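Lamora: Häufige Fragen zu Einrichtung und Pflege

Stand 2020-05-08. Fehlt was? Mail an Bukola Igwe, Werkstatt.

Lamora fährt nicht los, Lampe blinkt gelb. Was tun?
Not-Aus prüfen. Beide! Der hintere sitzt tief und wird beim Abladen gern mit dem Knie gedrückt. Rausdrehen, quittieren, 7 Sekunden warten. Blinkt sie weiter: Zündung aus, Stecker vom vorderen Bumper ab und wieder dran. Der Stecker rastet hörbar ein. Wenn nicht, sitzt er nicht.

Welcher Reifendruck?
Steht auf dem Aufkleber unter der Klappe. Links und rechts gleich, das ist wichtiger als der genaue Wert. Bei ungleichem Druck zieht sie, die Lenkung hält dauernd gegen und der Motor links wird warm. Kalt messen.

Wie lade ich richtig?
Nur am Akpan-Lader, nie am alten grauen aus dem Regal. Erst Stecker ans Fahrzeug, dann Netz. Abziehen umgekehrt. Über Nacht dran lassen ist ok. Im Winterlager einmal im Monat nachladen, im Februar wurde das vergessen und ein Akku war hin.

Wie oft abschmieren?
Alle 87 Betriebsstunden, Lenkzapfen und Hinterachse. Zähler steht im Menü unter Service, nicht auf der Startseite (dort steht nur die Zeit seit dem Einschalten). Ein Hub reicht pro Nippel. Altes Fett abwischen, sonst klebt Sand dran.

Fehler 161, was heisst das?
Radencoder liefert nichts. Meistens Kabel, selten der Encoder selbst. Kabel rechts hinten vom Rahmen lösen, auf Scheuerstellen schauen. Gescheuert: tauschen, nicht tapen. Ersatz liegt bei Kanwood im Lager, Teil unter „Encoder lang“ bestellen. Das kurze passt auch, reisst aber beim Einfedern ab.

Und Fehler 770?
Lenkung hat die Mitte verloren. Aufbocken, Menü > Lenkung > Nullen, Finger weg von den Rädern. Danach fünf Meter geradeaus auf ebener Fläche. Läuft sie schief, nochmal. Nach dem dritten Mal bitte melden und nicht weiter probieren.

Darf ich sie mit dem Hochdruckreiniger waschen?
Nein. Lappen, lauwarmes Wasser, weiche Bürste für die Felgen. Kameraglas nur mit dem Mikrofasertuch aus der Kiste, kein Glasreiniger, die Beschichtung geht sonst ab.

Kamera wurde abgenommen. Muss ich neu kalibrieren?
Ja. Auch wenn sie „genau gleich“ wieder drauf ist. Ist sie nie. Erst Tafel in der Halle, Programm führt durch, Tafel langsam bewegen und in die Ecken gehen, da fehlen immer Punkte. Danach Probefahrt draussen.

Wo mache ich die Probefahrt?
In Skerkholm auf dem Asphaltweg zum weißen Gebäude. Schritttempo, Funkfernbedienung in der Hand, zweite Person läuft mit. Am Bildschirm auf die Wegkanten achten, die Linien der Software müssen auf dem Übergang Asphalt/Gras liegen. Loser Kies auf dem Weg: anhalten, Bild speichern, dann langsam drüber. Bilder nach der Fahrt in den Wartungsordner, mit Fahrzeugnummer.

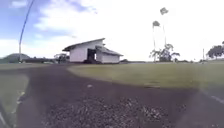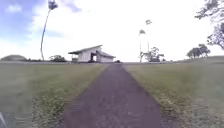

Linien liegen neben der Kante, immer auf derselben Seite?
Dann ist der Gierwinkel falsch. Halter lösen (zwei Schrauben, Inbus), ganz wenig drehen, anziehen, Tafel nochmal. Nicht in der Software wegrechnen! Das hält bis zur ersten Kurve und danach sucht der Nächste einen halben Tag.

Linien wandern während der Fahrt hin und her?
Halter locker oder Gummipuffer durch. Am Halter wackeln, darf sich nichts bewegen. Puffer paarweise tauschen.

Auf Kies erkennt sie ein Hindernis, wo keins ist. Normal?
Kommt vor, vor allem bei frisch gestellter Kamera. Erst Nickwinkel prüfen. Stimmt der, Empfindlichkeit eine Stufe runter und die Stelle nochmal fahren. Mehr als eine Stufe nur nach Rücksprache. Alten Wert ins Heft schreiben.

Was gehört ins Wartungsheft?
Stundenstand, was gemacht, welches Teil, Kürzel. Auch wenns nur ein Kabelbinder war. Kalibrierdatei mit Namen eintragen, „neu2“ ist kein Name.

Wen anrufen, wenn nichts hilft?
Werkstatt, Bukola Igwe. Vorher Log ziehen (USB hinten links, Klappe mit dem roten Punkt) und das Fahrzeug eingeschaltet lasen, sonst ist der Fehlerspeicher leer.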